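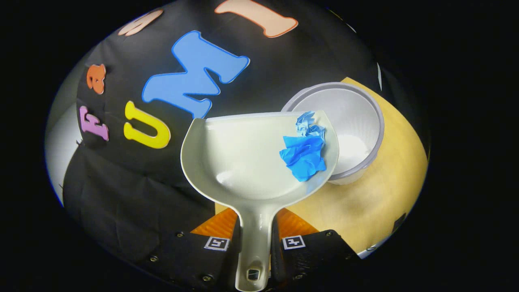 Two scraps of crumpled blue paper and an empty bin: the modern proving ground.

Every few months somebody announces that the housework is over. I have been hearing it for 30 years, mostly while holding a sponge.

This July I went to Zoltodbridge, where a company called Pemo is trying to teach machines to tidy up. The job of the day was emptying a dustpan. My kids could do it at four, though they refused.

Pemo's own scoresheet for one week listed 47 tries at getting trash from pan to bin, with 28 marked good. The rest were marked "floor." Paper clings, or slides early, or goes down the back of the bin, where a person would mutter and bend over.

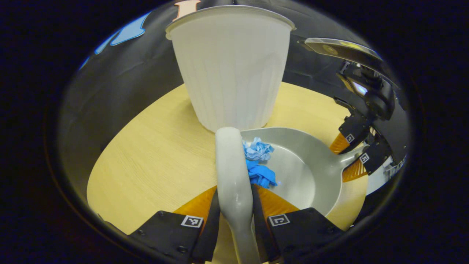 Bending over is a separate project. So is noticing that you missed. Atallah, which makes shelving and would love a robot to sweep up after its night shift, tried a rival machine called the Drastico last winter and sent it back after 2 weeks. The brooms are still by the loading door.

I asked when I could have one at home. Not soon, they said – and would I mind moving my foot, I was standing on a piece of paper.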